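3. Where household laundry is sorted and folded

3.1 Setting and approach

The homes in the study were small. Most had no separate laundry room, and in all but a few the washing machine stood in the kitchen or the bathroom. Clean laundry therefore had to be carried somewhere else before it could be folded. We use the term "landing surface" for the first place a clean load is put down. In the Sedetmont interviews the bed was named as the landing surface more often than the table, the sofa and the floor combined. Figure 2 shows views from one sitting, with a bed in the first two.

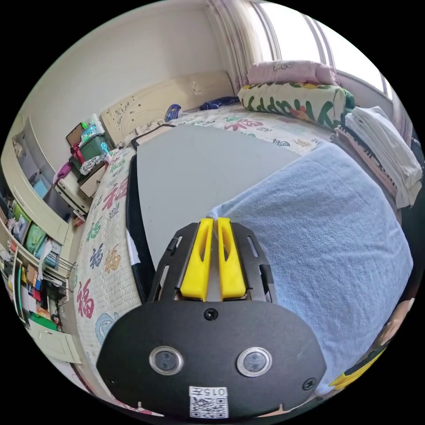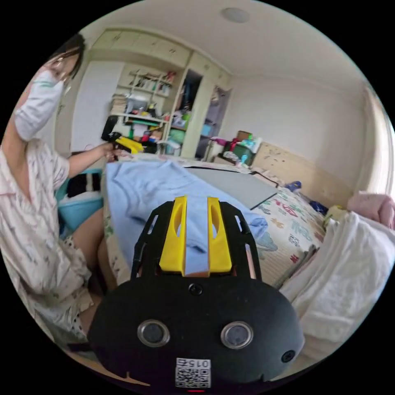
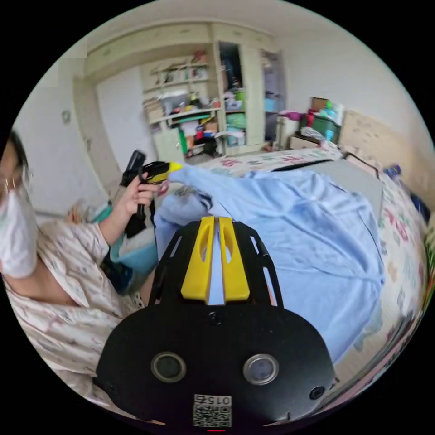
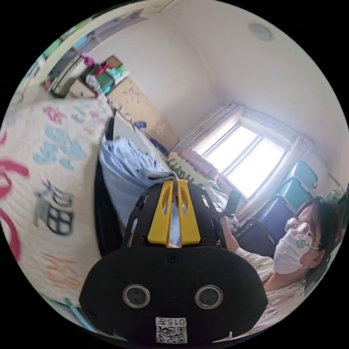
Figure 2. Four views from one sitting. First panel: a gray board and a light blue terry towel on the bed. Second panel: a person beside the bed.

The choice of the bed has been treated in earlier housework surveys as a matter of convenience. Our interviews suggest that it also has to do with time. A bed must be cleared before anyone can sleep in it, and several respondents said they put laundry there for that reason. A load left on a chair could stay for days. A load on the bed had to be dealt with by night, even if dealing with it meant moving it to the chair.

3.2 The sample

We interviewed 50 households in two housing estates, Sedetmont and Cendwood. Both were built as rental housing, and the apartments are close in floor area. They differ in storage. The Sedetmont apartments have one built-in closet in the hallway and none in the bedrooms. The Cendwood apartments have a closet in each bedroom, with shelves on one side.

Interviews were held in the home and followed the Bagheri schedule, a fixed list of questions on washing, drying, folding and putting away. We shortened the section on ironing after the pilot, when it became clear that few people ironed anything beyond shirts. Each household also kept a laundry diary for 6 weeks. Entries gave the time a load came out of the machine, the time it was folded and the time it was put away. The last diary was returned in June.

Of the diaries, 11 had gaps of a week or more. We kept these in the interview analysis but left them out of the timing figures. Another 2 were filled in by a different person from the one interviewed, and we checked the entries with both people before using them.

3.3 Folding and putting away as separate tasks

The diary form treated folding and putting away as two steps, and most respondents kept them apart in practice too. Folding was often done sitting down, in company or with the television on. Putting away was done standing and alone, and it was the step most often put off. In Sedetmont, folded piles commonly stayed on the bed until evening and were then moved to the top of a dresser. In Cendwood they went to the shelves sooner, though socks and underwear lagged behind everything else in both places.

Towels were the exception. They were folded first in nearly every home where the order was recorded, and they were put away first as well. Respondents gave different accounts of this. Some said that towels were easy and made the pile look smaller. Others said that towels took up so much room on the bed that there was no space to fold shirts until they were gone. Households with young children reported that towels were the one item a child could be asked to fold, and that the result was usually left as it was.

There was less agreement on how a towel should be folded. Folding in thirds was common where shelves were narrow, and folding in half and half again where they were deep. Several respondents had changed their method after moving in — one described refolding every towel she owned during the first week — and a few kept the method they had learned as children even though the towels no longer fit the shelf. Disagreement between partners came up in the interviews without our asking about it. We had no question on the subject and have not tried to measure it.

3.4 Use of aids

Folding boards, sorting bags and drying racks were recorded where respondents mentioned them. Drying racks were found in almost every home. Folding boards were rare, and those who owned one tended to use it only for shirts. Sorting bags had been handed out to tenants at Cendwood under the Dramier scheme, which paid for them as part of a wider program on shared washing rooms. Many of the bags were still in use, but for shopping or toys. Tenants said the bags were well made and too deep: small items sank to the bottom and had to be tipped out on the bed, which put the load back where it would have been without the bag.

A second version with lower sides was offered later. Its use falls outside the diary period, and we return to it briefly in Section 5 along with the matter of closet depth.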